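Visit to the Nudow Biofeedback Center, June

The center occupies the second floor of a former textile school in Trondville. Visitors were admitted in groups of 18, and the afternoon session began at 1:30 p.m. with a short talk on heart rate variability training. Coffee was in the hallway and ran out early.

The training rooms are small and kept dim. Each has a reclining chair, a finger sensor, a respiration belt and a monitor facing the client. Sessions last 41 minutes, including a five-minute baseline with eyes open. Clients breathe along with a pacer while the software plots heart rate against respiration. The staff set the pace individually, usually between five and seven breaths per minute, and recheck it at the fourth appointment.

Skin temperature training is done in the room at the end. A thermistor is taped to the middle finger and the client tries to raise the reading using attention and imagery alone. We were given the chance to try it. My own reading rose 2 degrees Fahrenheit in ten minutes, then fell as soon as I looked at the clock.

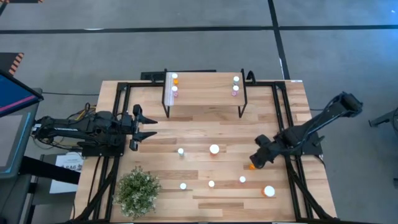
Timo Tiedemann

The second half of the visit dealt with records. Rowena Sebastian, the clinical director, showed how session data are stored in a program called Skistum, which keeps raw signals and practitioner notes in separate files. The archive now holds 2,868 sessions. Before each one the client fills in a short form on expectation: how much change they expect, and how soon. Sebastian was careful on this point. The forms are self-reported, there is no control group, and the center does not publish outcome claims from them.

Someone asked about physician referrals. The center accepts them but does not require them, except for clients with a pacemaker or a seizure history. Medication is never adjusted on site – any question about dosage goes back to the prescribing doctor.

The home unit, sold under the name Apaza, was on display in the reception area. It stores up to two weeks of practice data and uses an ear clip in place of the finger sensor. The clip slipped twice while I tried it. Staff said a smaller size is on order.

Parking is behind the building, entrance on the north side. The elevator is slow, and the stairs are next to it.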